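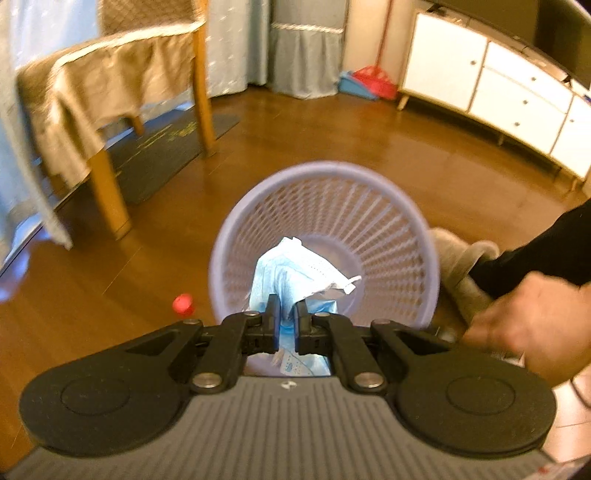 A face mask held over the rim of the lavender basket, with the red broom waiting in the corner.

I have a theory that every home has one room where things come to rest, and in ours it's the room with the shiny brown floor. It looks lovely in the morning when the light comes in. It also shows every crumb, thread and bottle cap that has ever landed on it, and I have been fighting with it since we moved to Vastport last July.

So when Perrine Chevalier asked me to write the home corner for this month's newsletter, I said I'd do floors. Not mopping, not polish, just the picking up that has to come first. Perrine said that sounded short. It isn't short! I could go on about this all day, and my family will tell you that I do.

My old way was to start with the broom. I'd grab it, go at the middle of the room, hit a slipper, move the slipper, hit a chair, move the chair, find a receipt, stop to read the receipt, and twenty minutes later I'd be sitting on the chair with the broom across my knees looking up the number of a plumber in Travden. You may know the feeling.

What I do now is leave the broom alone until the very end. It stays leaning by the curtain with the dustpan and I don't touch it. First comes the basket.

I mean a plain plastic wastebasket, the light kind with holes all around the sides. I know some of you swear by a lidded bin with a pedal (Florian Lemaire, I'm looking at you), and for kitchen scraps I'm right there with you. For picking up a room, though, I want something I can carry around with one hand and set down next to whatever mess I'm dealing with. Walking back and forth to a bin is how I lose the thread. If the basket comes along with me, I go around the room once and I'm finished.

And I do go around. I start at the door, keep the wall on my left and work my way back to where I began, doing the edges before the middle. The edges are where the small stuff goes to hide – caps, twist ties, the little plastic tabs off bread bags. Chairs with covers on them are the worst. Ours has a quilted cover with a fringe, which my aunt gave us and which I love, but that fringe is a curtain for crumbs. Lift it up and look under before you move on. I found 35 cents and a very old peanut there last week.

Masks get their own mention, as we still keep a box of them by the door and they end up everywhere. If one has been worn, it goes straight in the basket. I used to leave them on the backs of chairs thinking I'd use them again, and then I'd have a whole row of them and no idea which was which. If you like to snip the ear loops first, do it, it takes a second.

Then there's the question of what to do with things that aren't quite trash.

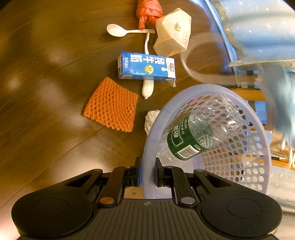
Sorting is where I used to come unstuck. I would stand over the bin with a jar in my hand, trying to decide if it was trash, recycling or something my sister might want for buttons, and the whole job would grind to a halt. These days everything that's clearly finished goes in the one basket, and I sort it afterward when the floor is clear. A clear plastic bottle like the one lying in there gets fished back out at the end and goes in the recycling bag with its friends. It's easy enough to spot through an open top, and I can tip the basket over to reach the bottom without putting my whole arm in. Packaging gets the same treatment. Boxes I flatten right away though, or one box fills the basket and I'm stuck before I've reached the window.

Things that belong to someone don't go in the basket at all. They go on the nearest chair, and anyone who wants to sit down has to deal with them first. This has worked better on my husband than 1,000 polite reminders. Slippers I just pair up and push against the wall.

A few of you asked after the last issue about liners. I don't use one for dry trash. With a holey basket you do have to be a bit careful, so anything that might drip or leave grit goes to the kitchen, and pencil shavings go in an envelope. Once a month I take the basket out to the yard, rinse it with the hose and leave it upside down on the step. Mine was $3 at Desmet, in the bargain aisle next to the flowerpots, and it has outlived two much fancier ones.

Only after all that do I pick up the broom. With nothing left on the floor bigger than a crumb, the sweeping goes so fast it's almost fun – long strokes toward the corner, one trip with the dustpan, done. The whole room takes me 40 minutes if I have the radio on, and a good bit less if there's company coming.

Mats come up last. I shake ours out of the back door, never over the clean floor, a lesson I've had to learn more than once.

If you have a trick for getting fluff out of a fringed chair cover, please send it to me before 17th March and I'll put the best ones in the next issue. Paper notes can go in the box at the Ivbridge library desk, and Perrine will pass them along. Next time I'm doing the drawer under the phone, so wish me luck.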